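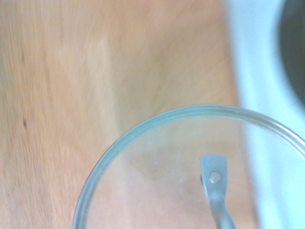
Light tan wood grain, with one small dark knot or mark.

Brindari Two-Person March Banner
Item 551
$196, poles and carry bag included

I've carried a lot of banners down a lot of streets, and most of them were a bedsheet and two broom handles. I love a bedsheet banner! But it sags in the middle, it soaks up rain like a sponge, and by the third block the people behind you are reading the word "RIGHTS" as "RIGS." So when I started making banners to sell, I knew what I wanted to fix first.

The Brindari is a street banner for two people to carry, made from 600 denier polyester with a double-stitched hem. It has 16 brass grommets, spaced evenly all the way around, so you can tie it to a fence or the front of a stage once the walking part is over. The poles are aluminum and come apart in three sections (they fit in the back of a small hatchback, I've checked).
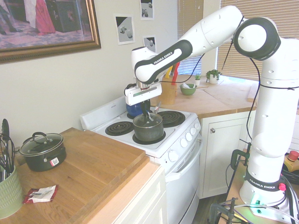 Wind is the big one. I cut small half-moon vents into the fabric and moved them twice after trying the banner on the Charbonneau bridge, where it always blows. The vents sit between the lines of lettering, so please send me your wording before you get attached to a layout. If your slogan is long, I'll probably ask you to trim it. Six words is great, and ten is a lot to read from across a road.

You can order it printed or blank. Blank ones take acrylic paint well, and I'd go with a flat brush and two thin coats, left overnight. Printed ones come in any two colors plus the background. I print for campaigns of every stripe, unions, tenants' groups, school board candidates, you name it. I do turn down anything that threatens people.
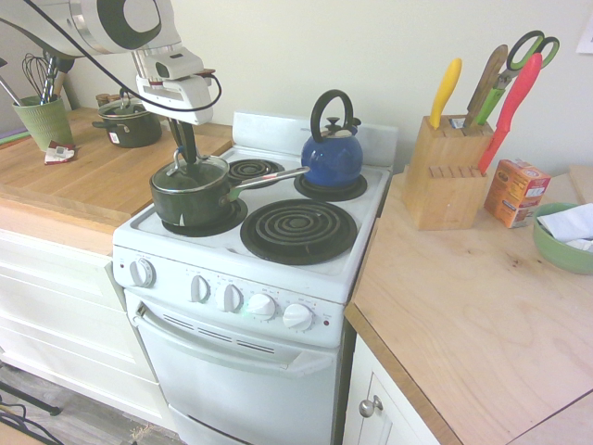
Cleaning is easy – cold water, mild soap, hang it up. Don't put it in the dryer, and don't iron it from the front. Folding it wet will leave creases that take ages to drop out, so if you got rained on, spread it over a couple of chairs when you get home.

A few extras people ask for:

Jida shoulder harness, holds the foot of the pole so your arms get a break. Sold singly, so order two.
Wukton end caps, rubber, for places that won't allow bare metal poles. Check your permit, as some cities limit pole length too.
Spare pole section, any of the three.

Orders in by Sunday night go on the next week's cutting list. May is my busiest month, so get your wording to me early if you're planning a spring march. Spare parts ship separately from the banners.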